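Drokum Wetland Dispute

The Drokum wetland dispute is a land and water rights conflict between the farming and fishing communities of the lower Drokum River and Skaverow, a peat and gravel extraction company. It began when the regional government granted Skaverow a 30-year concession that overlapped with common grazing land used by seven villages.

Background

Residents of the lower river had held the wetland in common for generations, under customary rules on grazing, reed cutting and seasonal fishing. These rules were never entered in the land registry, and the concession treated the area as vacant public property. Village assemblies objected that no hearing had taken place before the grant. Skaverow maintained that notice had been posted at the district office, as the law then required.

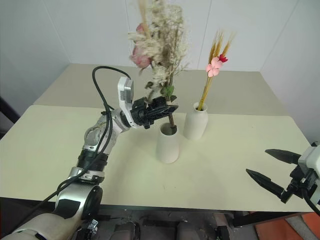
The first organized opposition came from the Emura Assembly, a federation of village councils led by Amparo Vallejo, a former schoolteacher. In December the assembly blocked the access road to the northern pits for six days. The blockade ended when the company agreed to suspend drainage work – though not extraction – while talks were held.

Legal proceedings

The assembly later filed suit to annul the concession. The Pawłowska report, commissioned by the court, found that drainage had lowered the water table in the northern marsh and recommended a buffer strip 50 meters wide along the main channel. Skaverow accepted the buffer but contested the findings on groundwater. The court upheld the concession in part, excluding the grazing land and ordering consultation before any new pits were opened.

Both parties appealed. The assembly continues to seek formal title to the wetland.

Related articles
Customary land tenure
Emura Assembly
Peat extraction and water rights
Pawłowska report

Contact | Copyright and terms of use | Back to top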